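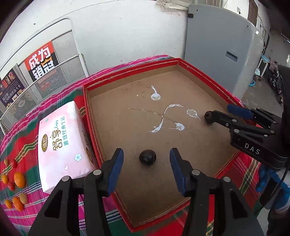 手持双夹爪夹圆球老打滑,供应商让我整套换胶垫,有必要吗?

Hekine 问答社区 › 夹爪与末端工具 › 维护与调试
提问于 2020年5月21日 星期四

两把手持夹爪,平行双指,黑色塑料指体,指尖内侧贴深蓝色橡胶垫,左右手各拿一把,在一个红边纸托盘里拿深色小圆球。任务很简单,把球夹起来,挪到托盘另一头,放下。开合行程由夹爪自己记录,录完以后在 Darlow 里看曲线。

问题出在右手那把。空夹的时候两片垫子看着能对齐,一夹球就往外挤,球从指尖前面滑出去,滚到托盘边上。左手那把也滑过,少得多。我连着录了 102 段,右手滑掉的比左手多出一大截,具体比例我不写了,因为有几段我自己也分不清是滑了还是我手松早了。

已经做过的:
胶垫用无纺布蘸酒精擦过,晾干再装。
行程零位在 Darlow 里重新标了 3 次,每次闭合读数都不太一样。
左右手交换着拿,还是同一把滑,所以不太像是我右手的毛病。
球也擦过。球面很亮,摸着挺滑。

然后我去问 Dillmont 的客服,对方没看视频也没看曲线,第一句话就是胶垫老化,建议整套更换,报价 2,999。我问怎么判断是老化,回答是“使用一段时间后都会老化”。这话搁在什么零件上都成立。垫子我用指甲按过,能回弹,没有裂,颜色跟另一把看不出区别。

想问的是:
一、有没有不花钱的办法,能分清是垫子的问题还是指体的问题?
二、闭合读数每次标都不一样,是零位没标好,还是机械上有间隙?
三、网上有人说给垫子打砂纸就好,靠谱吗?我怕打完回不去。

回答(3)

回答一 用户:半截扳手
(被提问者采纳)

先别买。客服那句话里没有任何信息量,你这个现象也还轮不到怀疑老化。

你描述里最值钱的一句是“闭合读数每次都不太一样”。垫子老化会让摩擦变小,一般不会让闭合位置来回跑。位置在跑,我会先看三样东西:垫子有没有贴牢,指体有没有晃,零位是在什么状态下标的。一样一样来,不要同时动两样,不然最后好了你也不知道是哪一样弄好的。

第一步,对调垫子。把左手那把的两片垫子换到右手那把上,右手的换过去。拆之前用铅笔在垫子背面写上左、右、上、下,别嫌麻烦,我有一次没写,装回去以后白折腾半天。换完照原样录一批,球用同一批球,人也别换。如果滑的毛病跟着垫子跑到另一把上,那是垫子;如果还留在原来那把上,垫子就没事,2,999 省了。

对调的时候顺便看贴合面。背胶有残留的话,垫子会被顶起来一个角,肉眼从正面看是平的,一受力就歪。残胶刮干净再贴,刮片用塑料的,指体是塑料,金属片一刮一道沟。

第二步,查晃动。夹爪断电,一只手捏住外壳,另一只手捏一根手指的指尖,左右掰,再上下掰。两根手指分别掰,两把都掰,拿好的那把当参照。不用追求一点不晃,塑料件多少有点,你要找的是差别。如果右手那把某一根手指明显松,看指体侧面那几个银色的圆头销子,有没有哪个比旁边的高出来。高出来的先不要拿锤子敲,用手指往里推,推得动就说明配合松了,那就不是清洁能解决的。

这一步我见过有人直接点胶水。别点。快干胶会流进活动的地方,流进去就是另一个价钱了。

第三步,重新标零位。我怀疑你是捏到底标的,而且每次捏的力气不同。橡胶垫是软的,捏重了压得深,读数就小。换个做法:两片垫子中间夹一张普通打印纸,慢慢合,合到纸抽着有阻力但还抽得出来,在这个位置标。标完松开,重新合到同样的手感,看读数回不回得来,做 4 遍。回得来,前面那几次的差异就是手劲;回不来,回到第二步接着找。

还有一个是用法问题,跟硬件没关系。球这种东西,两片平垫夹在最宽的地方以上,力是往下压的,夹在最宽以下又容易往上蹦。夹在指尖最前面那一小条,稍微歪一点球就往前跑。你的球是“从指尖前面滑出去”,听着就像吃得太浅。把手腕往下放一点,让球进到垫子里面再合,别急着捏。我不敢说全是这个原因,不过这一条不花钱,先试。

砂纸那个说法,我不信。打过的垫子刚开始确实涩一点,可是两片打得不一样深,就等于自己做了一个偏差出来。而且打下来的粉会留在表面,下一批数据还得再擦。等对调试验做完,确定是垫子,再拿旧垫子去打着玩。

回答二 用户:nanfeng_07

我们也碰到过,换了胶垫就好了。直接换吧,时间也是钱。

评论
半截扳手:换的时候是不是把残胶也清了,零位也重标了?
nanfeng_07:那肯定要清要标啊,不然怎么装。
半截扳手:那你也不知道是哪一样起的作用。
nanfeng_07:反正好了。

回答三 用户:托盘底下

硬件的上面说得够细了,补两点现场的,不一定是主因。

托盘是纸板的,下面垫着格子布。纸板轻,布又不是粘在桌上的,夹爪尖一碰到托盘底,托盘跟着挪,你以为夹的是球,力气有一部分推在托盘上。可以在托盘四个角底下贴点双面胶,或者先把布撤了录一小批对比。我个人觉得撤布最省事,但有的项目要求台面有花纹,看你们怎么定。

另外托盘底上那几处白印子,有鼓起来的没有?用手摸一遍。球要是正好停在鼓起的边上,两根手指下去一高一低,夹起来就偏。摸着是平的就当我没说。

还有你提到有几段分不清是滑还是手松早了,这种段落不要算进左右对比里,单独标出来。我以前在 Cha 那个项目上帮忙看过数据,左右手差得离谱,后来发现标注的人把分不清的全算成右手滑。你这个未必一样,可是你现在手里“多出一大截”这个结论,我是打问号的。

提问者补充

先回一下进度。垫子对调做完了,滑的毛病还留在右手那把上,没跟着垫子走。所以老化这个说法我暂时不认了,Dillmont 那边的报价也没有回。

掰手指的时候,右手那把靠上那根手指确实比另一把松,上下方向尤其明显。销子看着是平的,有一个按下去似乎有一点点动,也可能是我心理作用,拍了视频放慢看也没看出来。

夹纸标零位,4 遍里前面几遍回得来,最后一遍差了一点。不知道算好还是算不好。

残胶倒是真有,右手那把的一片垫子背后,靠指尖那头有一小坨,已经刮掉了。刮完滑得少了一些,可我同时也在刻意夹深,所以这个“少了一些”归谁,我说不清。下次应该听劝,一样一样来。

托盘底摸过了,有一处白印子边缘略微硌手,其他的平。布还没撤。

评论
半截扳手:下面几批先恢复你原来的夹法录,再换成夹深的录,其他都别动。松的那根手指先拍照留底,6月前后再掰一次,看是不是越来越松。越来越松就找卖夹爪的问指体,别让他们又绕回胶垫上去。
托盘底下:硌手的那块避开放球就行,别去刮,纸板起毛更麻烦。
提问者:行,录完再来更新。Darlow 里导出来的行程曲线能不能直接叠着看两把的?我找了半天菜单没找到。
半截扳手:我用的版本不能,只能导成表格自己叠。新版说明里写支持,我没试过,不替它打包票。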